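We use cookies to improve your experience on this site. Accept | Manage preferences

Lab Handout 4: Comparing Hand-Held Grippers on a Laundry Task
Course site: Parnville

1. Setup

Each operator works with a pair of grippers, one per hand. The task is to move cloth into or out of a front-loading washer. Log Fitdale and Breltex fingers as separate conditions.

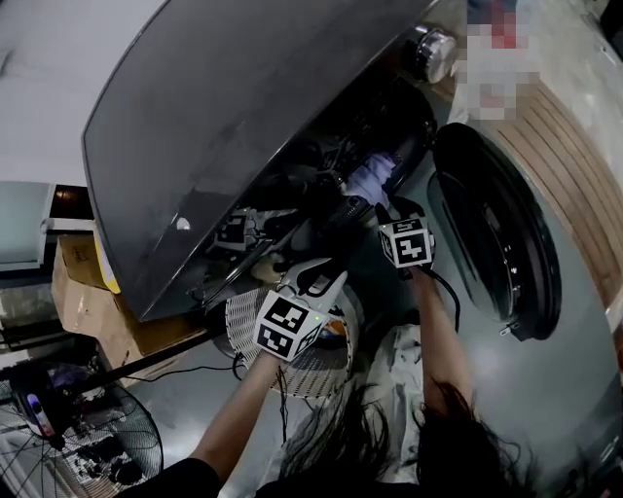 Clear the controller log before every trial. A full set is 171 trials; do not pool sets with different finger pads.

2. Pose tracking

Pose error is reported per gripper, in the drum and in free space. Near the drum, expect dropouts when a marker face turns away from the tracking camera. A cube tilted so that two faces show, as on the gripper reaching toward the door opening, gives the solver two planes to fit — use such views for calibration checks.
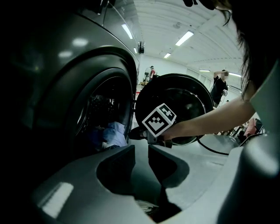 Wrist cameras run on the Baluyot controller. Keep exposure fixed for the whole set.
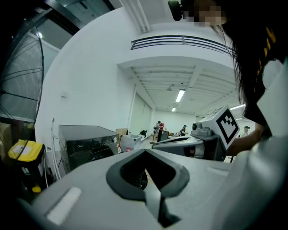
Reject any trial with more than 400 ms of lost tracking. The February set kept 1,239 of 1,555 trials under this rule.

3. Two-handed cloth separation

Score each hand separately: contact, pinch, lift. Contact without closure is not a pinch. 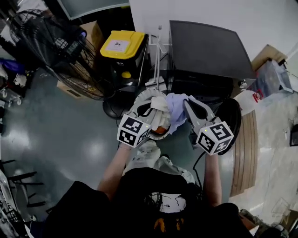

4. To hand in

One table per finger type, plus the raw logs. Due Wednesday.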